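Sourdough in a cold kitchen: what finally worked for me
Baking & Breads > Starters and levains

zulema_m
Started by zulema_m, May 20, 2025

Right, I have been promising this write-up for ages and I'm so pleased with the last few loaves that I can't keep it in any longer!

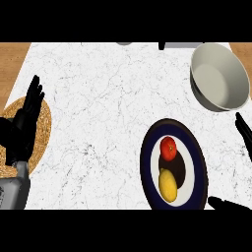 Our kitchen in Ardale faces north and from November onwards it never gets properly warm. My dough used to sit there like putty. I tried the airing cupboard, I tried the oven with the light on (cooked one edge of it, lovely), and in the end I just changed the recipe to suit the room.

What I do now is 488 g strong white flour, a bit of wholemeal, 10 g salt and a much bigger dollop of starter than the books tell you, 93 g. Mix before bed, leave it out overnight, shape after breakfast. The crumb is open, the crust sings when it comes out, and the smell!! My neighbour Olga Carrasco knocked to ask what I was making.

damian_v
Lovely stuff, but I'd argue with the extra starter. More starter gives you a quicker rise and less flavour. I keep mine at 50 g and let it go well into the next afternoon. Have you tried both side by side?

zulema_m
I haven't! Afternoons are no good for me, I'm at work by then. Mine tastes plenty sour though, you'd be surprised.

BiankaK
Sour and flavourful aren't the same thing, Damián is right about that. But a loaf you can fit round your day is a loaf you'll bake again, so I'm with Zulema on the timetable.
Which flour is it? I've gone over to the Vatmont strong white and it drinks water like nothing else.

zulema_m
Papadakis, the big bag. I used Vatmont once and got a pancake, but I think I was heavy-handed with the water.

eulalia_i
Can I ask a daft question, do you all knead? I've been doing stretch and folds and my wrists are so much happier, but my husband swears the old kneaded loaf was better for sandwiches.

damian_v
Not daft. He has a point, kneading gives you a tighter crumb and the butter stays put. Folds for toast, kneading for sandwiches.

BiankaK
Don't agree at all, I fold everything and my sandwiches are fine. Shape it tighter and you lose the big holes.

eulalia_i
Oh dear, now I've started something. Will try a tighter shape this weekend and say nothing to him.

zulema_m
Please do, and come back with the verdict! Damián, I've got a day off coming up so I'll make your slow one next to mine. Same flour, same tins. If yours wins I'll say so here.

damian_v
Deal. Use cold water in mine and don't peek.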